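Call for Participants: Pruseo Songwriting and Recording Residency

Pruseo invites applications from songwriters, instrumentalists and small ensembles for its summer residency in the village of Plevau. Sixteen days of shared work will lead to a set of new recordings, to be released under the Tedden label, and a closing concert open to the public.

Applications are open as of Apr 29, 2025. The residency takes place in July, and exact arrival and departure dates are sent to selected participants with their letter of acceptance.

About the residency

Pruseo is a nonprofit music organization that supports the writing, arranging and recording of original songs. Its residency program is intended for artists who have finished material in a basic form, such as a voice and guitar demo, and who wish to develop it with other players. Previous editions have produced chamber folk, choral pop, instrumental music for small string groups and several solo albums. No style is preferred over another, but the panel looks for songs that leave room for arrangement.

The theme of this edition is the long song. Applicants are asked to propose at least one piece that runs longer than a standard single and that changes in a meaningful way as it goes on. The change may be one of key, tempo, instrumentation or text. Medleys of existing songs do not meet this requirement. Cover versions may be rehearsed during the residency but will not be considered for the recordings.

Artistic direction is provided by Neusa Miranda, who will lead the opening week of arrangement workshops and will be present at all final recording sessions. Engineering is provided by the staff of Admasu, the studio located next to the residency house.

Who may apply

The residency will accept 13 participants in total. This number includes members of ensembles, so a trio takes three places. Ensembles with more than four members cannot be accommodated.

Applicants must be at least 18 years of age on the first day of the residency. There is no upper age limit. Artists may apply regardless of nationality or place of residence, but participants are responsible for obtaining any visa or travel permit they need. Pruseo will issue a letter of invitation on request once an offer has been accepted.

Formal musical training is not required. Participants should, however, be able to rehearse in a group, take direction on a part and give an account of their own songs in enough detail that others can play them. Reading music is useful but not expected. Those who do not read should be able to provide a chord chart or a clear guide recording.

Artists who are currently under an exclusive recording agreement may apply only if they include written permission from their label. Applications without this permission will be set aside until it is received.

We encourage applications from players of less common instruments. In particular, this edition would welcome a harpist, a bassoonist, a pedal steel player and a percussionist with orchestral experience. Players of these instruments may apply without songs of their own and should state this clearly at the top of their letter.

What participants receive

Each participant receives:

A private bedroom in the residency house for the full period
Breakfast and an evening meal each day
Daily rehearsal space, assigned by schedule
2 full recording days at Admasu, with an engineer
A fixed stipend of $2056, paid in two equal parts, the first on arrival and the second after the closing concert
Mixed and mastered copies of all recordings in which the participant takes part

Travel costs are not covered separately and should be met from the stipend. Midday meals are not provided, but the house has a shared kitchen that participants may use at any time.

Instruments and equipment

The studio holds an upright piano, an electric piano, a pump organ, a drum kit, two bass amplifiers and a selection of guitar amplifiers. A full list is sent with the letter of acceptance. The upright piano is tuned before the residency and again before the final sessions. Participants who need the pump organ tuned to a particular instrument should write to us well in advance, as its pitch cannot be changed during the residency.

Participants bring their own portable instruments, strings, reeds, sticks and other supplies. The nearest music store is an hour away by bus, and its stock is limited. Large instruments such as harps and double basses may be delivered up to three days before the residency begins – please arrange this with the office and not directly with the studio.

Instruments are not covered by Pruseo's insurance. Each participant must hold their own policy and provide proof of it on arrival.

The working schedule

The first week is given to arrangement. Mornings are spent in full group sessions led by Neusa Miranda, in which each participant presents one song and the group proposes parts for it. Afternoons are for small rehearsals. Attendance at morning sessions is required, and participants who expect to miss any of them should not apply for this edition.

Recording begins in the second week. Sessions are scheduled by the studio, and the order is set by instrumentation, so that players needed on several songs can be recorded without long waits. Requests for a specific day will be considered but cannot be promised. Participants who are not recording are expected to be available as players for others.

The closing concert takes place in the Plevau town hall on the final evening. Each songwriter presents one piece written or arranged during the residency. The program is decided by the artistic director after hearing the finished takes.

Life in the house

The residency house is a working home as well as a place of study, and participants are asked to treat it with care. Bedrooms are furnished with a bed, desk and storage. Bed linen and towels are supplied and changed weekly. Laundry machines are on the ground floor.
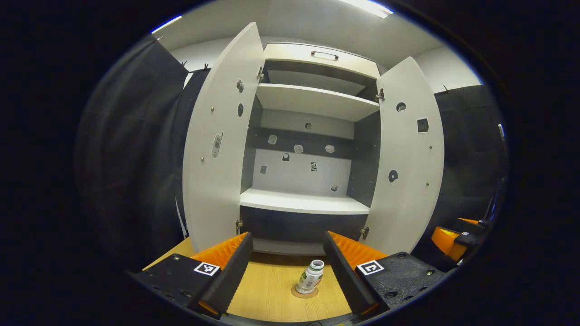
Quiet hours run from eleven at night until eight in the morning. Acoustic practice in bedrooms is allowed outside these hours. Amplified practice is limited to the rehearsal rooms, where the last booking of the day ends at ten. Smoking is not permitted anywhere in the building or the studio.

Participants may receive visitors during the day, but overnight guests cannot be accommodated. Animals are not admitted, with the exception of service animals. The ground floor of the house, the rehearsal rooms and the studio control room are accessible by wheelchair. The upper bedrooms are reached by stairs only. Applicants with access needs are asked to tell us about them in the application so that a suitable room can be held. This information is not shared with the selection panel.

Rights and release

All songs remain the property of their writers. Participants keep full publishing rights in any work they bring to the residency or write during it. Where a song is written jointly, the writers must agree on shares in writing before it is recorded, using the form provided by the office.

The master recordings are licensed to Tedden for a period of three years. During this time Tedden may release them as part of the residency collection in digital and physical form. Net income from the collection is divided equally among all participants who perform on it. At the end of the license period, the masters for each song pass to its writer, who may release them in any form. Players who contribute to another participant's song will be credited by name and instrument.

How to apply

Please send the following materials in a single message through the application form on the Pruseo website:

A letter of no more than two pages describing your work, the songs you wish to develop and what you hope to gain from working with an arranging group
Three recordings of your own songs, at least one of which fits the theme of the long song. Home recordings are fully acceptable
Lyrics for each song, with an English translation if they are in another language
A list of the instruments you play and the level at which you play each of them
The name and contact details of one musician who has worked with you in the past

Ensembles submit one application together, with a short paragraph on each member. Please do not send press kits, videos or links that require a password or expire. Materials sent by mail cannot be returned.

There is no application fee.

Selection

Applications are read and heard by a panel of three, chaired by Neusa Miranda. The panel listens to the recordings first and reads the letters second. A short list of applicants will be invited to a video call of twenty minutes, during which they may be asked to play a song. All applicants will receive an answer by email, whether or not they are selected. The panel regrets that it cannot give individual comments on recordings.

Selected participants have one week to accept the offer. Places not confirmed in that time pass to the waiting list, and applicants on the list will be asked whether they wish to remain on it – many places in past editions have been filled this way.

Questions about eligibility, access or instruments may be sent to the residency office through the contact page. Please include the words "Plevau residency" in the subject line. The office replies to messages within three working days.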